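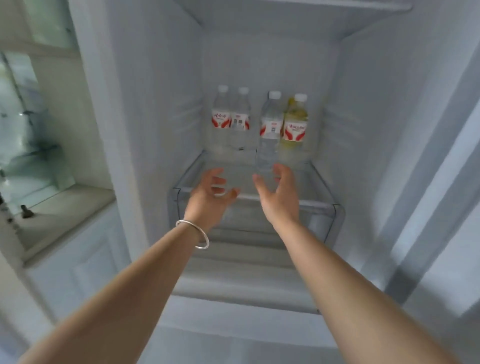
Reaching in for a bottle at the fridge station, Fesgate open day.

Is the Fesgate open day worth it if you have already seen robots at a trade fair?
Posted in: Days out and visits

I'm thinking of going to the next open day at the Fesgate automation centre with my daughter, who is 14 and keen on anything mechanical. We have been to a trade fair before and it was mostly arms behind glass moving boxes from one place to another. The programme mentions a kitchen area with a fridge and a talk by Danzer. Has anyone been? I'd like to know if you get to see things close up, and how long to allow. We would be coming by bus, so parking is no use to me.

Skatia
21 October 2018

I went to the one in June. Allow half a day. The main hall is the part you already know from trade fairs – conveyors, sorting, a palletiser – and you can walk through it fairly quickly.

The kitchen area is upstairs in room 1402 and is the better half. They work on household jobs there, and the fridge is the one they spend most time on. Staff take you through a job by hand first: open the door, reach in over the clear bin at the front, take a bottle from the row at the back. After that they talk about what makes it hard for a machine. The bottles are clear, the bin is clear, and the wall behind is white, so there is not much for a camera to go on. The labels help, but bottles of the same make have labels that look much alike. Ours had water and one with a pale yellow-green drink in it, and the question of how to ask for the right one took up a good part of the session.

Groups are small and you stand close enough to see into the fridge. Put your names down at the desk when you arrive. The list for the afternoon was full before lunch.

The Danzer talk was mostly about grippers and ran over. Your daughter might like it, mine was bored.

Kurnar

kitchen bit good, cafe not. bring sandwiches

palletfan1770

Agree with most of the above, but I would do it in the other order. Go upstairs as soon as the doors open and leave the main hall for later, as it never gets that full. There are 2 staircases and the one by the cloakroom is quicker. The bus stops at the gate, though it is a fair walk from there to the entrance.

millbank_g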